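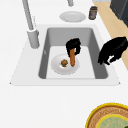 Clearing the sink in Rinix. One gripper holds a piece of food upright on the plate.

About Stallmont

Stallmont makes Rinix, a simulated kitchen for teams that are teaching two-armed robots to do household jobs. We are based in Stincombe and there are 20 of us.

Fredy Londoño started the company after several years of mending arms that had been driven into worktops. He wanted a place where a robot could get things wrong at no cost. The first version had a sink, a plate and very little else.

Rinix now comes with 523 tasks. Most are small: lift food off a plate, move a jar, turn a tap. Customers can run them as they are or change the objects, the layout and the viewpoint. It runs on an ordinary office workstation, and a licence covers one site.
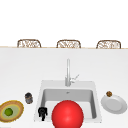 The same kitchen from the front of the sink, with the chairs along the far side.

Nina is our support service. It is included for the first 2 years, and questions are answered by the people who wrote the software. Updates come out 3 times a year, the main one in May.

We also build kitchens to order. Send us a floor plan and a list of the jobs you need done, and we will reply with a price.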